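Chapter 5
Sorting and Storing Small Items

Small items cause more trouble in a workroom than large ones. A ball that rolls off a bench can take longer to find than a full carton. At the Fekbridge packing room, new staff spend their first 11 days on small goods alone, and most of that time goes to learning where each item rests between steps.

Start with the surface. A plain wooden tabletop works well for most jobs. Set bottles upright with their caps on, and give them their own part of the table. Loose, round items belong in a tray with raised sides.

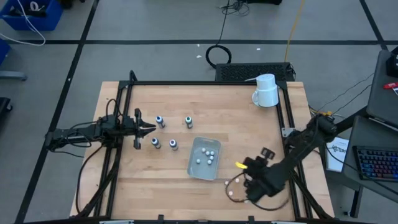

Keep the tray close to the bottles so that both are within easy reach. Any ball found on the tabletop goes back in the tray before the next step begins. A clear tray lets you check the contents from the side as well as from the top.

Cups and other small containers can share a tray with loose items if there is room. Section 5.2 covers when to keep them apart.
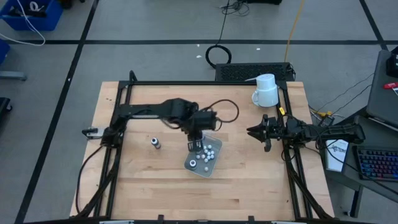
Figure 5.1 A translucent tray holding small white balls and a small cup.

In this chapter you will learn to choose a tray, group items by shape, and label a finished set.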